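3.2 Why I stopped trusting the sign-in sheet

When I started this study I assumed the attendance records would be the easy part. Both gyms, the one in Poltville and the smaller one in Truditz, keep a paper sheet by the door, and I had a full year of them to type up (over 4000 lines, and my wrists still remember it). Members write a name, a time in and a time out. Simple enough, I thought.

Then I compared the sheets with the door logs for September. The sheets gave me 152 visits in Truditz and the door gave me 200. People who come every morning just don't bother to sign – they wave and walk straight in. Newer members sign nearly every time, so the sheet makes the regulars look like they've quit.

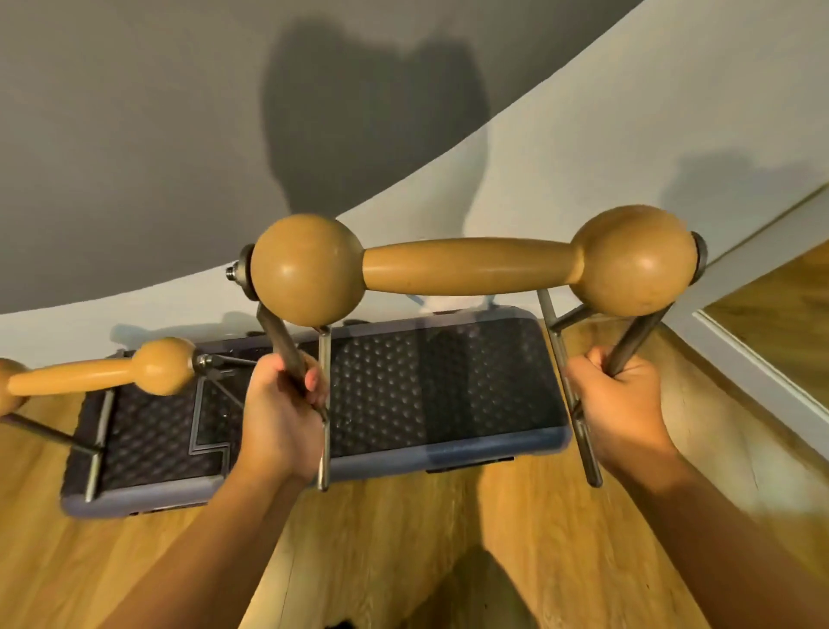
Figure 3. Equipment held above a low padded platform.

Time out was even worse. Plenty of folks fill it in on arrival, guessing when they'll be done, and they love round numbers. Half past and on the hour are wildly popular! I tried smoothing those entries with the correction Dal Bello uses for library visits, but it expects people to guess long about as often as they guess short. Mine nearly always guessed long. I dropped the time-out column from the main model and kept it only for the comparison in Section 5.
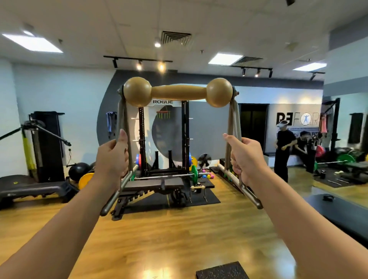

What I ended up using was the door log for counts and the interviews for reasons. In the interviews I asked each of the 161 members who agreed to talk to me why they'd skipped their last missed visit. Work came up a lot, and so did parking, which I hadn't even put on my first list of codes. I added it after the pilot in Rorer and went back over the early transcripts to catch the mentions I'd passed by.

One leftover problem is shared key cards. A couple using one card shows up as a single very keen member, and I can only spot them when the interviews give it away. I left those cards in, flagged them, and ran everything twice. The results with and without them are in Table 4.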